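**Thread: Is relative pose between two hand grippers good enough without a map?**

**plernis_k wrote:**

I try to repeat the result from the Zarari report, where they train a two-arm policy only from handheld demonstrations. My question is about the pose between left and right gripper. They take it from one shared visual map. I have 600 demonstrations and in my case the policy closes the left hand too early in 11 of the first test runs. 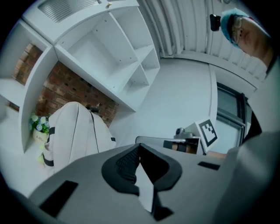 Relative pose is for me the weak point of the method, more than the size of the network. When I compute it from two separate trajectories, small errors add up. The square marker plate on top of the other gripper gives a direct measurement, but only in the moments when one camera sees it. Do you use it in training, or only for checking?

**medve77 wrote:**

Only for checking. I tried it as an input and the policy became worse when the marker was hidden. Also, 600 is few for two arms. We saw a stable result after 2,000.

**plernis_k wrote:**

Thank you, but I don't agree that more data will solve it. If the pose is wrong by the same amount every time, 3,000 demonstrations will teach the same mistake. I would first build the map again, slowly, and walk the whole room before recording anything. 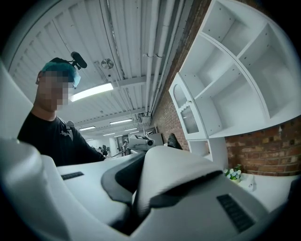

Then I would process the old recordings with this new map and compare. If the early closing goes away with the same 600, we know it was the map.

**vilen_lab wrote:**

It is a fair test, but please keep the same random seed. In the Vilen runs we changed map and seed together, and afterwards we could not say which one helped. Check the time delay between the two cameras also. A late left stream looks very similar to a pose error.

**medve77 wrote:**

I still think you need more data, but ok, try the map first. Please post both numbers, even if they are bad.

**plernis_k wrote:**

I will. The processing starts Saturday and I keep the seed.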